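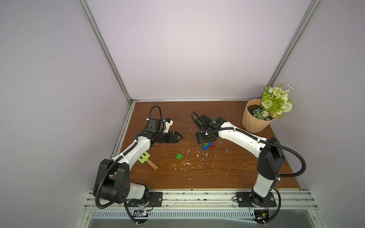 **Slide 1 - hello (keep this short, Benito, you always run over)**

Good afternoon, everybody, and thank you for staying past the coffee. I'm Benito Collado, I look after the control software at Ellus, and I'd like to spend my time on the layer between the planner and the motors. We call ours Grulo. It's a small piece of code that I have grown very fond of, and I'll try to be fair to it.

**Slide 2 - the two-arm cell**

Let people look for a moment before talking.

Both arms are bolted to the same rail at the front of the table, so they share one base frame. That makes the math friendlier than it was in our old Arkville cell, where each arm had its own stand and we had to recalibrate whenever somebody leaned on one. The arm on the right has the blocks in its gripper. The left one has a little camera on its wrist, and its fingers point in toward the middle.

Now ask the room: which arm gets the green block in the middle? Wait for hands. (In Arkville they all said left, and they were very sure of themselves.) For us it depends on what the right arm is doing with its stack, and that's the whole talk, really.

**Slide 3 - who owns the middle**

Our first version had one lock for the center of the table. Whoever asked first got it, and the other arm waited. Safe, easy to explain, and painfully slow to watch! Grulo hands out smaller pieces of space, and only for the stretch of time the planner says it needs them. If a plan runs late, the arm has to ask again before it moves on.

Mention the cables. They loop up over the wrists, and for a long while our collision model left them out completely. We now wrap each one in a fat capsule shape - crude, but it plans quickly.

**Slide 4 - the replay numbers**

We replayed 3427 logged two-arm plans through the new layer. 3381 went through without either arm having to replan. Go slowly here, people like to write these down.

Of the rest, 8 were true deadlocks, with each arm holding space the other one wanted. I'll show one of those if there's time. The fix was to let the arm carrying something keep its space and make the other back out.

**Slide 5 - Bravo, the log viewer**

Switch to the laptop. Open Bravo at step 186 and scrub backward, so they see the two reservations pull apart. If the projector sulks, just tell it with your hands, it worked fine in February.

Say thank you to the perception folks, who put up with my questions about flat things like spatulas. Those are still hard for us: the handle and the head often come back as separate objects, and Grulo then reserves space for both.

**Slide 6 - questions**

Leave this one up. Repeat each question into the microphone before answering.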